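Laundry room > Sorting small loads

flanari22
Do you sort on top of the machine or in the basket? I keep missing small stuff caught inside bigger clothes. 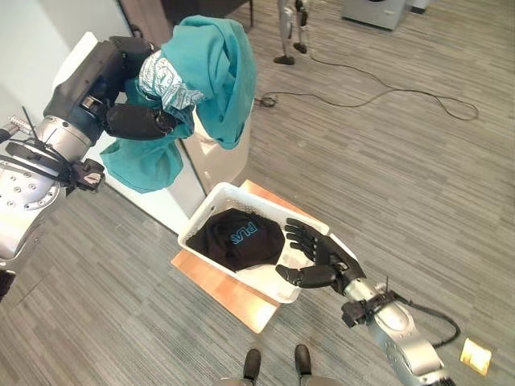
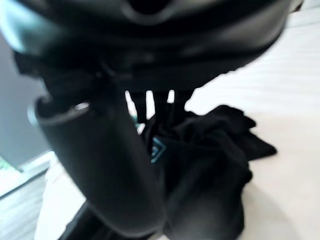
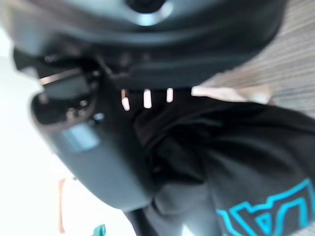

First one: teal garment with a patterned piece tucked in it

ollow60
Basket. Shake each thing out over it.

pendo_odera
Disagree. On a white surface I can see what I've got, except white socks.

ollow60
Socks are all I ever lose.

flanari22
Trying the basket tonight. 35 minute cycle.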